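Speaker notes: Open day at the Civurico workshop, block-pushing demonstration
Talk length 20 minutes, questions at the end

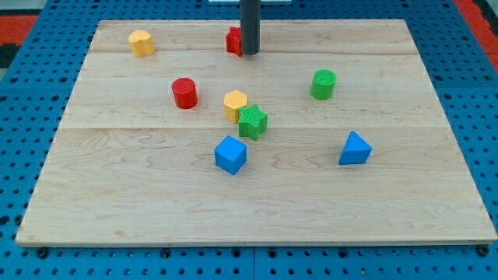

A visitor to the last open day asked why we don't show the robot doing something useful, like packing boxes. Start with that question, as somebody in the room will be thinking it. Answer: packing boxes hides most of the difficulty inside a good gripper. Pushing blocks with a plain rod leaves the difficulty where people can see it.

Point out the rod. No fingers, so the arm can't pick anything up. Every move is a push, and a push goes wrong in more ways than a lift does. A cylinder may roll round the tool. A star catches on its points. Ask the room which shape they would least like to push in a straight line. Wait for hands.

Say what is on the board: a heart, stars, cylinders and so on, in plain colours. The colours matter for the next part, where people give the instructions.

How the demonstration runs

Visitors come up to the rail in groups of 4. One person says an instruction in ordinary words, for example "push the blue cube towards the heart". Pista, our control software, turns that into short movements and checks the camera after each one. If the block has slipped, it tries again from a new side. Mention that the arm moves slowly on purpose during open days.

Tell them to avoid "left" and "right" until they have agreed whose left it is. This is the most common mix-up at the rail. Naming another block works better.

Figures from the October open day. Read these slowly.
Instructions given: 1,246.
Finished without staff stepping in: 1,147.

Then explain the difference. Most of the rest were blocks pushed up against each other, where the rod could not get between them. A few were instructions that two members of staff could not agree on either. Don't blame the visitors for those — we now use some of them as test cases.

Falcão

Short section, 2 minutes at most. Falcão is the second cell, at the back of the hall, and it does have a gripper. It will be running during the break. Say that the two cells share the same planning code and leave it there. The detail is on the handout.

Filtach

They supplied the safety rail and the lighting for the hall. Thank them here, before questions, because I forgot last time.

Practical points before people go through
Bags stay on the hooks by the door.
Children are welcome at the rail with an adult.
Please don't reach over to put a block straight. The arm stops if you do, and staff have to restart it.
The first group goes at half past ten.

Questions

Likely ones: cost of the arm (send them to the desk), whether it learns during the day (no, the software is fixed in the morning and stays the same until we close), and whether they can bring their own objects. The answer to the last one is yes, in the afternoon session, if the object is lighter than a mug and has no liquid in it.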